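Section 4. Comparing two handheld grippers on the table

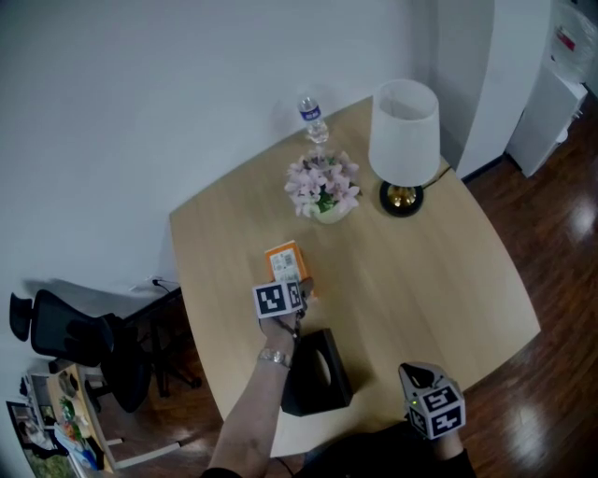
Fig. 4-1. Left gripper closed on the near end of the small orange box, right gripper at the table edge.

Rev. 2026-01-26. Replaces the loose sheet in the Jurnov kit. If you still have the loose sheet, bin it, the step order was wrong.

Read section 3 first (charging, pairing, head camera strap). This section assumes both grippers pair and the camera gives a picture. Not paired? Go back.

4.1 What you need

Two Jurnov grippers, left and right, marker cubes fitted
Head camera, strap adjusted
Zovenent controller, or the older Yimyam one (see 4.6)
Lernix recorder software, any build from February last year or later
One table, against a wall is fine
A few things to pick up. Mix of sizes. One small box, one bottle, one soft or awkward item

Don't buy test objects. Household stuff is better. Small cartons with a barcode label are handy, the label shows which way up the box ended when you play it back.

4.2 Setting up the table

1. Clear a patch in the middle, forearm length or so. Things at the back can stay. A lamp, a plant, whatever. The tracker likes a bit of clutter behind.

2. Put the small box in the middle of the patch, flat, label up.

3. Taller objects go at the far side. Bottles especially. You will knock them otherwise.

4. Check the light. Overhead on, blinds half down if the sun is direct. Shiny floors throw glare up into the camera, so turn the table or stand on the other side if you get white patches over the cubes.

5. Stand, don't sit. Push the chair well clear of your elbows. Seated, the near cube drops out of view every time you lean back.

CAUTION: Open liquids off the table. A bottle with the cap on is ok. The gripper bodies are not sealed.

4.3 Fitting the marker cubes

Skip if the cubes came fitted and haven't been touched.

1. Gripper off.

2. Seat the cube on the mount. Push till it clicks. No click, take it off and look for grit in the slot.

3. Left cube on left gripper, right on right. The patterns differ. Swapped cubes will track beautifully and give you mirrored garbage.

4. Wiggle it. Any play at all, change the mount clip. Spares in the lid pocket.

5. Wipe faces with a dry cloth. No alcohol, it lifts the print.

Note: scuffs on the white part don't matter. Scuffs on the black squares do.

4.4 First grip, left hand

1. Gripper on. Wait for the indicator light to go steady green. Blinking = still looking for the controller, give it 10 seconds.

2. Run the cable down along the forearm, not across the top of the wrist. Leave slack at the elbow.

3. Open the fingers fully. Press ZERO on the controller. Do this every time you pick the gripper up, not just once a day.

4. Reach for the near end of the box. Fingertips level with the middle of the side, not the top edge.

5. Close slowly till the fingers touch. Stop. Check the cube is still in view on the Lernix preview.

6. Close the rest of the way. Stop the moment the box edge starts to bow.

7. Lift a hand's width, hold, put it down again. Open.

8. Mark the try in the log: held, slipped, or dropped. "Sort of held" is slipped.

Park the other gripper near the front edge of the table with your hand still on it. Don't let go, it wanders and the tracker logs it as movement.

CAUTION: Fingers close with more force than you expect at the end of travel. Keep your free fingers out of the gap. Long sleeves pushed up or tucked in.

Note: a metal watch is alright for the optical tracking. If it catches the light take it off. Lose sleeves are worse.

4.5 Same again, right hand

Repeat 4.4 with the right gripper. Same box, same start spot, same table height. Put a bit of tape under the box corner if you can't judge it by eye.

Then change one thing at a time:

1. Grip force. Start at 80 on the dial, then 57. Below that the small box slips on most people.

2. Approach. Straight on first, then with the gripper turned 90 degrees.

3. Object. Box, then soft item, then bottle. A plastic bottle part full is a good test, the weight shifts when you tilt it.

Do not change force and approach together. The numbers will be useless and you'll be doing it all again tomorrow.

10 tries per setting per hand. More is nice, most arms get tired and technique goes off.

4.6 Zovenent or Yimyam controller

Both work. Differences worth knowing:

Zovenent: finer steps on the force dial, quicker to zero. Holds settings when powered off. The strap clip is poor, use the velcro.

Yimyam: coarser steps, no memory, set force again after each power cycle. Trigger is lighter though and small hands get on better with it. Needs the adapter lead (grey plug end to controller).

Don't mix them, one per hand, in the same session. Delay is different and Lernix won't correct for it.

4.7 If something goes wrong

Left cube keeps dropping out of the preview
Your wrist is rolled too far. Turn so at least two faces point at the camera. Still bad, tilt the head camera down one notch.

Both cubes drop out together
Light, nearly always. Or the camera lens is smeared.

Light green but fingers don't move
Zero wasn't pressed, or was pressed with the fingers half closed. Open, zero again.

Box turns in the grip
You've got it too close to the corner. Move in toward the middle. If it keeps turning clean the finger pads, warm water, let them dry fully.

Cable tugs the gripper off line
Not enough slack. Re-run it, see 4.4 step 2.

Recording stops by itself
Disk full. Lernix gives no warning in older builds. Check free space before you start, you want some 80 GB for a full session with both hands.

4.8 Packing away

1. Stop recording before you put the grippers down.

2. Fingers closed, power off, in that order.

3. Cubes stay on. Foam has a cutout for them.

4. Coil cables loose. No tight wraps round the body.

5. Copy the log off the recorder the same day. Name the file with hand, controller and force setting, e.g. L_ZOV_57

Next: section 5, swapping finger pads.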